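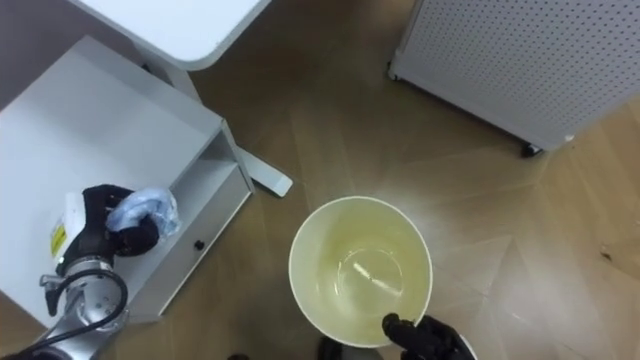

The bucket, a blue bag and the little white cabinet in Rocío's desk corner.

By Senthil Arumugam
5 min read | 359 shares | 14 comments
Print this page | E-mail to a friend

I'd only meant to ask Rocío Lagos about her bucket. She'd mentioned it at the end of a phone call about something else entirely ("sorry, I was doing the bucket") and I couldn't let it go, so I rang her back on Thursday with a cup of tea and a notepad and we ended up talking for most of the afternoon.

Rocío does the bookkeeping for a handful of small firms, mostly from a desk at home. She has strong views about desks. She has even stronger views about the bit of floor around them, and that's where the bucket comes in.

"Everybody tidies the top," she told me. "They wipe the desk, they line up the pens, they feel marvellous. Then they drop an envelope and see what's been going on underneath. I used to be exactly the same! I had a beautiful desk and a sort of swamp for my feet."

So what's the bucket for? It's a plain plastic one, a light cream colour, the sort you'd use for washing the car, and she puts it on the floor next to the cabinet whenever she has a clear-up. Anything that doesn't live in that corner goes in. She doesn't sort as she goes and she doesn't wander off to the kitchen with one teaspoon.

"The teaspoon is how they get you," she said, very seriously. "You take the teaspoon to the kitchen, and then you see the dishwasher wants emptying, and then it's half past four. With the bucket I stay put. I go round the house once at the end, like a postman, and it's all delivered."

And rubbish? Rubbish has its own bag. She's fond of the thin blue ones because she can more or less see what she's thrown in, which has saved her from losing a memory stick and (twice) the same earring. The bag and the bucket never swap jobs. I asked if she'd ever considered having two buckets and she went quiet for a moment, then said it would only encourage her.

We moved on to the furniture, which she'd clearly been hoping we would. The corner is nearly all white: desk, cabinet, and the tall panel affair with all the little holes in it. She says she didn't set out to do it that way. The desk came first, and after that everything else looked wrong beside it.

"I had this dark brown chest of drawers from my aunt. Lovely thing, weighed as much as a horse. It went under the window and then it went in the hall and then it went to my brother. I don't think he's forgiven me."

What replaced it is the small cabinet, a squat boxy number with an open shelf and a drawer with a little round knob. She'd set aside 300 pounds for storage and had picked out a whole set in the Wikero sale, one of those arrangements with a dozen compartments, before her daughter asked her what she was planning to put in it. She couldn't think of anything! She bought the one cabinet and spent a good chunk of what was left on a proper chair.

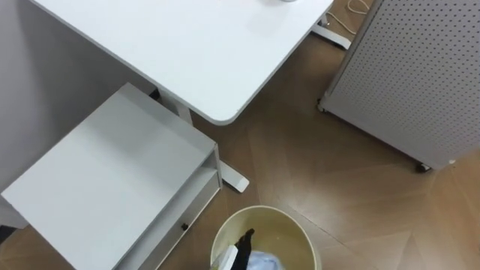
Pushing the cabinet partly under the desk took her a while to come round to. She'd started with it standing out in the room, where she could get at all sides of it, and she kept putting things on top. Parcels, mostly, and a jumper. Once it was tucked in, the parcels had to find somewhere else to be.

"I lost a bit of leg room on the left, yes. But I sit to the right anyway, I always have, my school reports mention it."

The shelf is for whatever she's working on that week, and the drawer is for what she calls the boring treasure: stamps, the good scissors, spare keys, a tape measure with Clumon printed on it that she got free years ago and won't hear a word against. There's a rule about the drawer. If it doesn't shut with one finger, something has to come out before she's allowed to sit down. I asked who enforces this and she said she does, and she's quite strict.

I wanted to know about paper, as a person who has rather a lot of it. My own desk (I confessed this, it seemed only fair) has a pile at the back that I've been meaning to deal with since August. Rocío asked me how high it was. I measured it against my mug while she waited. Two mugs.

"Right, so that's some 200 sheets, and I promise you won't want more than ten of them. Don't read it! That's the mistake. If you read it you'll be there until Christmas. Hold each one up, ask if anyone would ring you to complain if it vanished, and if they wouldn't, off it goes."

She shreds anything with a name or a number on it, and flattens the rest for the recycling. Old client papers go back to the client in a box, with a note, and she makes them sign for it. One of her firms, Zapata, apparently sent the box straight back with a packet of biscuits on top, and the two parties are still in discussions.

The floor is the last job. It's wood, and she likes a dry mop along the edges and then an old sock over her hand for the feet of the desk, the flat ones that run out along the floor and collect fluff along the sides. She does those on her knees with the radio on. She has tried a gadget for it and gave the gadget away.

"How long does the whole thing take?" I asked.

"Twenty minutes if I don't find any photographs."

And how often? Here she got a bit shifty. It was meant to be every week, and it was every week right through the spring, but then she had a busy patch and a bad back, and now it's more when she notices she's stopped wanting to sit there. She reckons that's a good enough alarm. Her daughter thinks she should put it in the calendar.

I did try the bucket myself, by the way. I haven't got a cream one so I used the red one from under the sink, and I filled it before I'd got as far as the printer. I rang Rocío to ask what happens when the bucket's full and you're still going. She said to go and do the deliveries and have a sandwich, and then come back and start at the printer.

14 comments | Share this | Print | E-mail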